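Lomley Open Day Recordings

This dataset was recorded during the open day of the Lomley robotics lab in March. Visitors could come in, watch the two-arm robot work on small tabletop tasks, and try to control it themselves for a few minutes. The recordings were made by the lab team and prepared for sharing by the Sastel project.

Contents

The set has 1,744 episodes from 43 visitor groups. Each episode is one attempt at one task. There are 4 tasks: bring two cubes together, stack two cubes, hand over a cube from one arm to the other, and move a cube to a place called by the visitor. Every episode has the head camera video, the joint positions of both arms, the opening of both grippers and a short text instruction.
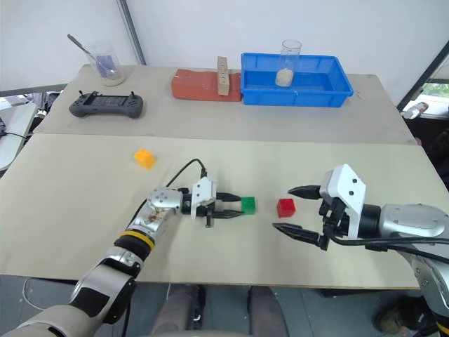

The instructions were written down as the visitors said them, and we corrected only the spelling. Because of this, the same task can have many different wordings. Some visitors spoke in their own language, and in this case the translation is given in a second field.

Files

episodes/ one folder per episode
instructions.csv text and translation
splits/ train and test lists
saha_tools/ scripts for reading and playing the episodes

Known problems

In 89 episodes the right gripper values are missing. They are marked in the column "incomplete" and we advise to leave them out of training. The background of the room is not the same in all episodes, and people can be partly visible. Sound was not recorded.

Please write "Lomley Open Day Recordings, Sastel project" when you use the data. Questions can go to the Brirkemov issue tracker.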